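**June, workshop notebook – felt, wool and the great dye muddle**

Picked this up again after lunch, so the morning's notes are on the loose sheet tucked in at the back (sorry, Jonatan, I know you hate that).

Still chasing a grey-blue that stays grey-blue. The Varnari powder gives a lovely colour in the pot and then goes a bit purple once it's rinsed, and I've now done it enough times to stop blaming the water. Batch 18 was the closest so far. I used half the vinegar, brought the heat up very slowly and left the wool in overnight with the lid on. It came out quite even apart from a pale streak where it had been folded against the side of the pot. Bigger pot next time, or less wool, and I'm not buying a bigger pot!

The colour I'm aiming at is still the one we all keep walking past. 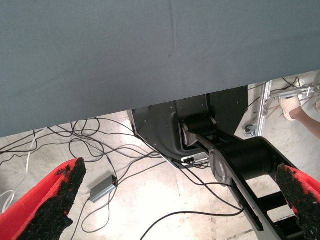

*Target colour: flat grey-blue, matte. Ignore the crease.*

I held the batch 18 swatch up to it at the window and then again under the lights. At the window it's a near match. Under the lights mine goes warmer, which makes me think there's still too much red in the mix. Jonatan Grønli reckons I should drop the Varnari altogether and go to the Pletia, which he used for his curtains a few years ago. I've got one tin of Pletia left and it's the old recipe, so I'd rather work out the proportions on scraps before I open it.

Recipe for batch 19, so I don't have to guess later:

- 402 g wool, weighed dry
- 1000 mL of the stock solution, topped up with rainwater to cover
- 3 spoons of vinegar, the small spoon
- Varnari and Pletia in equal parts
- no salt this time

Stir it with the long dowel and don't poke at it. Batch 16 felted itself into a pancake because I couldn't leave it alone.

On to pattern weights. Mine keep sliding off when I cut on the slope of the big board, and pinning this felt leaves holes that don't close up. I've been through the scrap drawer for anything flat and heavy. Tins of tuna are no good (the rim lifts the edge of the paper), and the beach stones look nice but they rock.
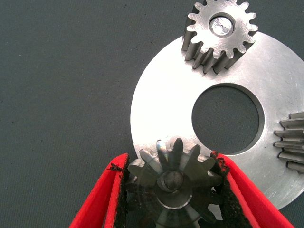

*Flat metal disc on the charcoal cloth. Good shape for a weight.*

I like that shape a lot. It sits down properly, and with the hole in the middle I can chalk a registration mark through it without shifting anything. I'd want a circle of thin felt glued underneath so it doesn't mark pale wool. Going to ask Magalhães at the metal place whether they sell offcuts by the kilo, and whether they'd knock the sharp edges off for me. If they're dear I'll sew little bags and fill them with rice like my aunt used to.

Charcoal cloth needs a going-over with the lint roller before anything light gets cut on it, too. It grabs every bit of fluff in the building.

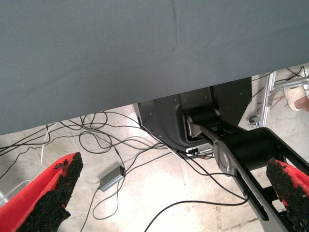
Hems next, for the Nistance order, and I've been putting this off. They want covers for their trestles, long enough to look tidy but short enough that you don't stand on them when you're setting up. I measured the drop on the first sample and got a different answer on each side, so either my cutting's off or the cloth has dropped on the bias, and I suspect a bit of both. The grey-blue cloth is a handy reminder of how it goes wrong – the bottom edge runs low on the left and climbs away to the right, and against a pale floor your eye goes straight to it. So I'm hanging the second sample overnight before I level it, and I'll mark the hem from the floor up with the chalk puffer. Double fold, hand-basted first, then the machine with the walking foot. The fold lines will want steam as well, and a pressing cloth so the surface doesn't go shiny.

Jonatan, if you're in before me, please don't lift the lid on batch 19. The kettle's descaled and there's fresh chalk in the blue tin.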